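**Asunto:** Re: [datos-manip] Recogida en cocina simulada: reparto de episodios y criterios de descarte

Contesto por partes. Dejo citado el mensaje de Irfan porque varias de sus preguntas afectan también a quienes preparan el lote de Bruller.

> **Irfan Ngui escribió:**
>
> He revisado la primera entrega de la tarea «objeto pequeño, zona del fregadero». Cuento 507 episodios, pero el manifiesto declara 300 válidos y no encuentro el criterio con el que se separaron los demás. Tampoco me queda claro si las variaciones de postura inicial se sortean por episodio o por bloque.
>
> Otra cosa: en Birness entrenamos con la acción expresada en el sistema de la pinza. Si vosotros la guardáis en el de la base, necesito saberlo antes de mezclar nada.
>
> Por último, ¿vais a conservar los fallos? A nosotros nos servirían para el clasificador de éxito.

**1. Criterio de validez**

Los 300 son los que pasan el filtro automático completo. El filtro exige que el objeto termine dentro de la región de destino, que no haya contacto entre el brazo y el mobiliario por encima del umbral y que la demostración no contenga pausas del operador de más de 6 segundos. Los 207 restantes incumplen al menos una condición. El motivo figura en el campo `reject_reason`, que no se exportó al manifiesto por un error mío. Subo la versión corregida esta tarde.

**2. Aleatorización**

Se sortea por bloque. Cada bloque consta de 24 intentos con la misma cocina y los mismos materiales; dentro del bloque solo cambian la pose inicial del objeto y una perturbación pequeña de las articulaciones. El último bloque quedó incompleto, de ahí que el total no sea múltiplo de 24. Si hacéis partición de entrenamiento y validación, cortad por bloque y no por episodio, o tendréis la misma cocina a ambos lados.

La configuración que más problemas da es la de objeto sujeto a la altura de la balda, con el brazo pasando por encima del fregadero. El codo y el antebrazo trabajan cerca de la encimera y la vista fija pierde parte de la pila y del armario inferior.

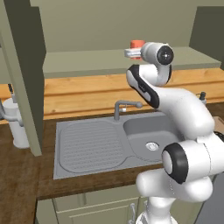 **3. Sistema de referencia de las acciones**

Guardamos ambos: incremento de pose en el sistema de la base y posiciones articulares absolutas. El incremento en el sistema de la pinza no se guarda, pero se obtiene con la transformación del efector registrada en cada paso. Hay un script de conversión en el repositorio de Simanjuntak — cuidado, asume cuaterniones con la parte escalar al final y nosotros la ponemos al principio.

La apertura de la pinza está normalizada entre 0 y 1, con 0 para cerrada. En Soltisdale usan el convenio contrario, de modo que conviene comprobarlo con un episodio suelto antes de lanzar un entrenamiento largo.

**4. Episodios fallidos**

Se conservan todos, en un directorio aparte y con la misma estructura. Para el clasificador de éxito recomiendo excluir los rechazados por pausa: en muchos de ellos el objeto llega bien al destino y la etiqueta de fallo metería ruido.

**5. Pendiente**

- Reexportar el manifiesto con `reject_reason` (yo).
- Confirmar si Birness necesita profundidad además de color. Ocupa bastante y de momento no la generamos.
- Decidir si se añade una segunda vista fija para las posturas en que el antebrazo tapa el fregadero. Mi propuesta es añadirla solo en los bloques nuevos y no repetir los ya grabados.
- Lote de Bruller: falta fijar la lista de objetos. Sin ella no puedo generar las poses iniciales.

Irfan, si me mandas la versión del cargador que estáis usando, pruebo un bloque completo por mi lado y adjunto el registro a este mismo hilo.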